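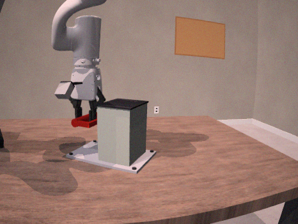

Library Notices

The Ondville Public Library will begin its spring renewal of borrower cards in April. Cards issued before the move to the Limsakul Building must be renewed in person at the front desk.

Please bring one form of photo identification and proof of address. A utility bill or lease is accepted. Students may present a school letter instead.

Renewal is free. Replacement of a lost card costs $2 - payable by cash or check only.

Items on loan keep their current due dates. Holds placed under an old card number will be moved to the new one by staff. Patrons do not need to place them again.

The Tonik Reading Room will close at 4 p.m. throughout the month while the local history shelves are relabeled. More than 2000 bound volumes are included in this work. Town maps remain available on request.

Questions about family accounts may be sent to Paweena Yensuk, Head of Circulation, or left at the Wendus branch. Calls are returned by extension 1228 during open hours.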